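Give the Slow Robots a Bigger Sidewalk

I went to the Zidus open day at Grarncombe on a Sunday expecting to be bored by lunchtime. I stayed until they locked up. Ground robots are at their best when they're doing the dullest thing in the world, crossing a lot of concrete, and I think more people should get to watch it.

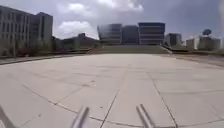
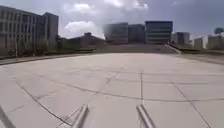
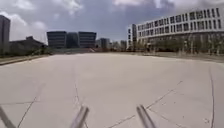

Views from the robot out across the concrete, with parts of its own body at the bottom.

By the Editor, Flelell Review

What won me over was the ordinariness. Seams, specks, a curb off to the left - that's the job, and it's a lovely problem! We walk over a joint in the paving 48 times a day and never give it a thought. A machine has to decide what that dark line is.

The Hoxha team talked for 30 minutes and took questions for longer, and they were happy to say what still goes wrong (glare, mostly). I'd take that over a stage show with music any day.

So my plea to Grarncombe is a simple one. Do it again in November, when the light is bad, and let the school groups in early. Five stools and a screen would do it.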